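Gripper swap month at the Tasholm bench

I promised last issue that I'd write up the hand-held gripper comparison, and then I kept putting it off because I wanted more runs with the Illix. I now have 369 of them, spread over both tools, so I'm out of excuses!

Quick background for anyone who missed January. We've been using the Traltell for pretty much everything on the folding project, and it has been fine on towels and washcloths. Flat things, square corners, you pinch and you go. Then Noboru Hirose brought in a bag of his kids' outgrown clothes (thank you, Noboru, and please thank the kids) and all at once our nice numbers fell apart. Sleeves, hoods, waistbands, those little bows on the front of things. I spent a whole afternoon chasing a zipper pull with the Traltell and came away with a sore thumb.

So we borrowed the Illix from Leonilde Loureiro's group upstairs and I set up the same routine with both. Pick the garment up from a heap, carry it over the table, let go inside the tape square. I did each garment with one tool and then the other, and I switched which one went first so I wasn't just getting better at the second round.

The thing I wanted to know most was how they'd do with elastic. Anything with a gathered cuff or waistband is a pain to grab, because you think you have a good bite and what you've got is a pucker, and it stretches while you're lifting. Thin synthetic stuff is worse again, since it slides past itself and the whole garment turns into one big lump over the fingers.
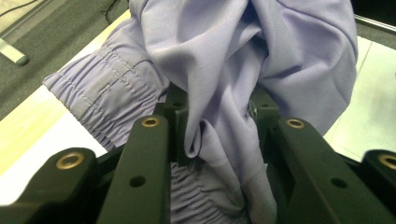 I ended up with a habit I'd recommend to anyone doing this by hand. Don't go for the elastic at all on the first try. Go for a plain fold of cloth beside it, close slowly, and lift a couple of inches before you commit. If it's going to slip it usually does it right then, and you can set it back down without making a mess of the heap. When I did it this way the Illix dropped 20 picks and the Traltell dropped 34, over the same set of clothes. When I went straight for the cuffs I got so annoyed that I stopped keeping proper score, so please don't ask me for that column.

Comfort is a different story. The Traltell sits better in my hand and I can go 30 minutes before I want a break. With the Illix I start shifting my grip well before that, and Noboru, whose hands are a lot bigger than mine, complained about the trigger the very first day. Leonilde says you get used to it. She has also been using one for a year, so I'm taking that with a pinch of salt.

Camera view was the other surprise. I'd expected to fuss with the mount for both, but the bigger problem by far was the cloth itself — lift a pair of pants high enough and it fills up most of what the camera can see, and then you're placing it half blind if you're working from the recording. I've been keeping my lifts lower and tilting my wrist a bit on the way over. It looks silly and it helps.

For now I'm leaning toward the Illix for clothes and keeping the Traltell for towels, though swapping back and forth means redoing the calibration every time, and I can't say I love that. Leonilde needs hers back at the end of the month anyway. I've asked about the loaner from Sequeira, and if it comes through I'll run the same bag of clothes with it.

If you have baby socks you don't need, singles are fine, drop them in the bin by my desk.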